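Purkedport rally to take Magalhães Cup from Doria

Purkedport came from two goals down to beat Doria 3-2 and lift the Magalhães Cup in front of a full clubhouse terrace on Sat 9 October.

Doria, who had won the trophy in each of the previous two seasons, looked to be on course for another when they scored twice inside the opening 11 minutes. Both goals came from penalty corners, the first a low drag flick inside the right post and the second a deflection off a defender's stick that left the goalkeeper with no chance.

Purkedport struggled to get out of their own half for most of the first quarter and lost a midfielder to a green card just before the break. They were better in the second, pressing higher and winning two corners of their own, but Doria cleared both and went in at halftime with the lead intact.

The match changed after the restart. Captain Arlindo Damasceno moved up from the back line into midfield, and within minutes his long ball found the left side of the circle, where a first-time shot pulled one back. The equalizer came early in the fourth quarter from a penalty stroke, given after the ball was stopped on the line by a defender's foot. Damasceno sent it high to the goalkeeper's left.

Doria had the better of the play from there. They hit the post once and had a goal ruled out for a shot taken from outside the circle — a decision their bench argued for some time. The winner came at the other end with less than a minute to play, when a corner was only half cleared and Damasceno swept the loose ball in from the top of the circle.

"We were second to everything early on," Damasceno said. "At halftime we talked about getting tackles in sooner and keeping the ball on the left, where they were leaving space. The stroke settled us down."

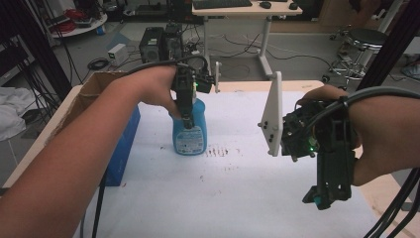
The win is Purkedport's first in the competition since it moved to a single-day final. They had lost to Doria in the semifinal last year, going out on a shoot-out after a goalless match.

Doria were without their first-choice center back, who is out with a broken finger and is expected to return when league play resumes in February. Their coach said the early lead had made the side careless with the ball, and that he had no complaint about the stroke.

Both teams are back in action next weekend. Purkedport travel to Skustier, who are unbeaten and sit top of the table on goal difference, while Doria have a home game against a Magalhães side still looking for a first point. Start time for both matches is 1810.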